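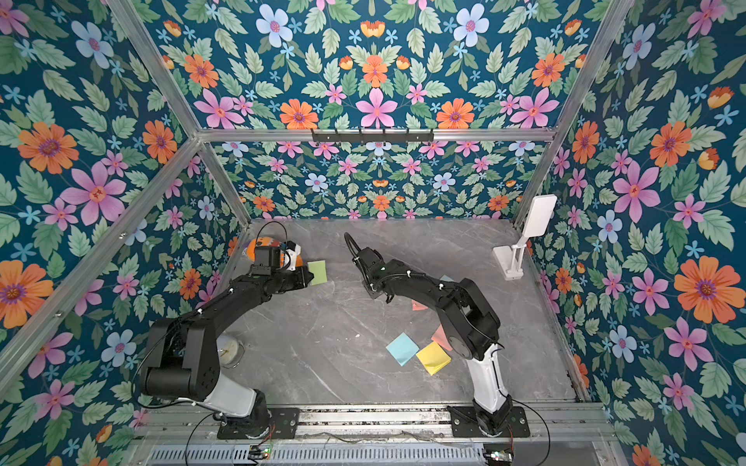 G'day, and thanks for dropping by. I'm Ottar Skjelbred, and together with Joar Hägglund I run Pralladar. We show robots how to do things with their hands. Small jobs mostly, the sort you'd do at your desk without thinking: picking up a sticky note, passing something from one hand to the other, putting things back where they came from.

Joar and I met at Sjöberg, where we both spent far too long writing motion scripts line by line. If a part sat a bit crooked one morning, the whole program fell in a heap and one of us got the phone call. We left in the same winter and started Pralladar in Joar's garage with a bench, a kettle and a very patient landlord next door. We've got a proper unit now, and there are six of us.

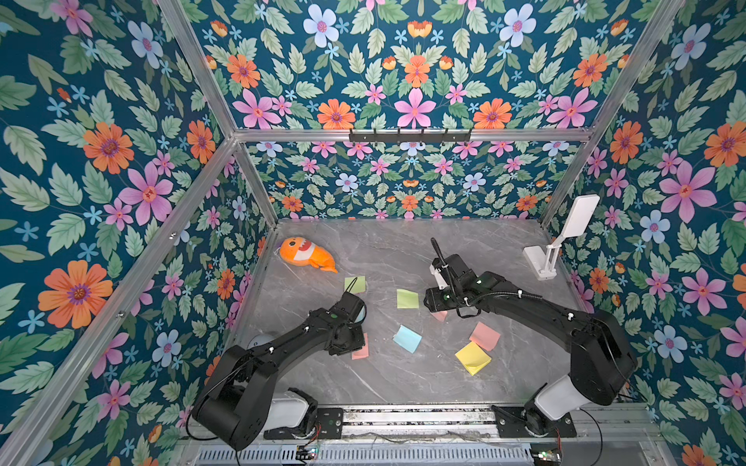 The way we work is pretty hands-on. One of our operators takes the controls, one for each arm, and does the job through the robot. Everything the arms do gets recorded along with what the cameras pick up, and then we reset the table and do it again. And again! A simple task might need 217 good runs before we're happy to train on it. Our longest job so far went to 2250, and I can tell you the person who did run 2250 got cake.

Sticky notes are my favourite thing to teach with (Joar would say I'm obsessed). They're light, they cling to each other, the corners curl, and a gripper that comes in slightly too low just shoves them across the table. Soft toys are good too, as they squash differently every time you grab them. We mix up the colours and shuffle everything between runs so the robot doesn't just learn one layout off by heart.

We keep every clumsy run as well, by the way. When an operator fumbles and recovers, that recovery is often the most useful bit of the whole session. We label it and keep it in its own folder. 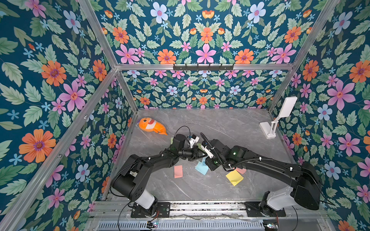 Two-armed work is what most people come to us for. Getting one arm to hold still while the other does the fiddly part is harder than it looks, and handing over in the middle is harder again. New operators spend their first fortnight on nothing else. We've had a former hairdresser, a crane driver and a bloke who restored clocks, and all three picked it up faster than I did.

Our two main programs are Eltach, for companies that want a task recorded start to finish, and Evlow, for people who've got their own arms and want to learn to run them. Evlow classes are on Monday evenings, with tea and biscuits included. You don't need an engineering background, just steady nerves and a bit of patience.
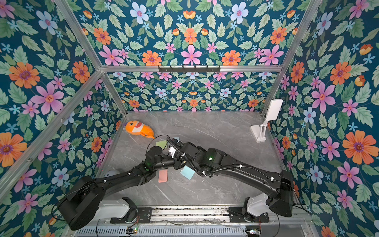
If you've got a job in mind, send us a short note and tell us what the objects are, how big they are and how you'd do it yourself. A phone video of your own hands doing it is even better. Joar reads all the enquiries and will probably write back with more questions than you were expecting, sorry in advance.

You're welcome to visit, too. We're at unit 1118, up the stairs past the tile shop. Ring the bell twice, it sticks. We close for most of August and we're around the rest of the year.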